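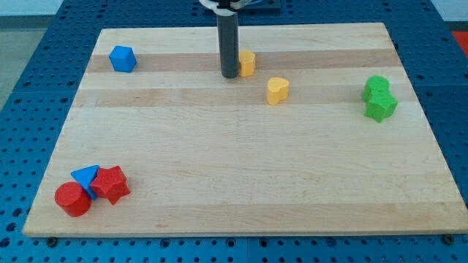

*Maple board on the blue table.*

# Setting up stalls for a street fair — the short version

Written fast between two site visits, so sorry for the bullet points. Covers a one-street fair with food, crafts and a small stage. Bigger than that, get someone in.

## Before you book anything

Walk the street. Twice — once mid-morning, once after dark. You want to know:

- where the drains and manhole covers are
- which lamp posts work
- low branches and phone wires
- which houses need car access all day
- where the ground slopes (more of it slopes than you think)

Then ring the council about closing the road. Do this first, before the band and before the bouncy castle. They'll want a plan, insurance details and a contact number that gets answered. Ask how much notice they need and add a month to it.

## The plan

Graph paper is fine. Draw the kerbs, then the fire lane down the middle. Check the width with your local fire people, we were asked for 4 metres clear and had to redo the whole thing. Stalls go either side, backs to the pavement.

Number the pitches on the plan and chalk the same numbers on the road. Not names. Traders drop out and swap, and then the names are all wrong.

Ours for Plollell Street came to 19 pitches with a gap every few stalls so people can get to the pavement. Could have squeezed in more. Glad we didn't.

## Who goes where

- Hot food at the downwind end, well away from fabric and candles
- Anything with a generator at the outside edge
- Two coffee stalls = opposite ends, or there will be words
- Kids' stuff away from the road closure barriers
- Loos near the food but not *next* to the food
- First aid in the middle, with a sign up high

Stage at one end, speakers pointing down the street and away from the nearest bedrooms. We had Gornix for the PA and they asked for the power spec early, which helped.

## Gazebos

Weights on every leg. Every leg. You can't peg into tarmac, and a pop-up will go over a hedge in a gust you'd hardly notice. Ask your hire firm what weight they recomend for their own frames and write it in the trader letter. No weights, no pitch.

Decide your wind limit beforehand and who calls it. One person. Ours was Américo Garcia, who had the forecast open from breakfast and made two stalls take their sides off before lunch. They grumbled. Fine.

## Power

Get every trader to list what they're plugging in, with wattages off the label. "Just a kettle" is not a small thing. Add it up per run of cable and hand the total to whoever is doing the supply. Outdoor-rated leads only, cable ramps wherever people walk, no daisy chaining extension leads.

Keep a spare circuit. Someone will turn up with a fryer.

## Trader letter

Send it a fortnight before, one side of paper:

1. Pitch number and size
2. Arrival slot (stagger them, we did 6 vans at a time)
3. Which end to come in from
4. Vehicles off by when
5. Weights, power, insurance papers
6. Phone number for the day
7. Pack-down time, and no vans back in untill the street is clear of public

Number 7 in bold. Maybe twice.

## On the day

- Cones out the evening before
- Barriers in place before the first van
- Chalk check, it may have rained
- Walk the fire lane with a tape once everyone's up
- Bins out — more than you ordered, so order more
- Radio check with the stage and both gates
- Float bags for the raffle and the tombola

We used a clicker on each gate and got 2137 through, which was handy for the grant form afterwards. Cheap things, clickers. Buy a spare.

## Pack-down

Music off, then a good wait while people drift home. Stewards walk the street end to end in a line, slowly, and only then do vans come in, walking pace, hazards on. Traders take their own rubbish. Check pitches off the plan as they clear and note anyone who left a mess, for next year's list.

Sweep, hose the food end, barriers last. Cocco collected our tables the next morning so we stacked them inside the church hall porch. Check your hire terms on overnight storage, ours said up to the hirer.

Template for the trader letter is going up in December when I've taken the phone numbers out of it.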